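Gruvik Gray Storage Bin, large
Item 1287

I bought my first Gruvik for the garage and now I've got them all over the house (sorry, not sorry!). Toys, work gloves, picnic cups, whatever's on the floor at bedtime goes in.
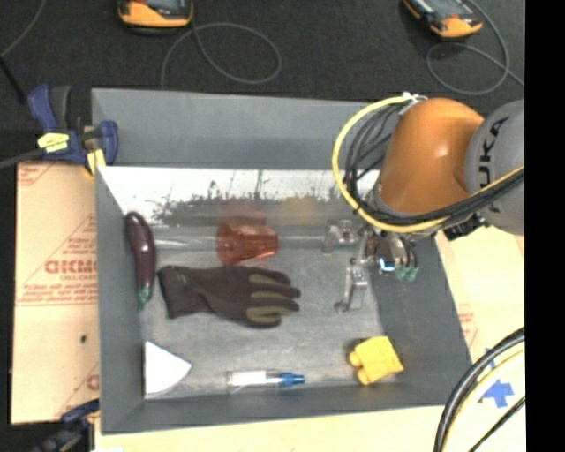

It does scuff on the bottom, and I've quit caring. I wipe mine out in December and that's it. We have 116 left at the Salameh store, and the Kater lid is sold separately – grab one if you plan to stack!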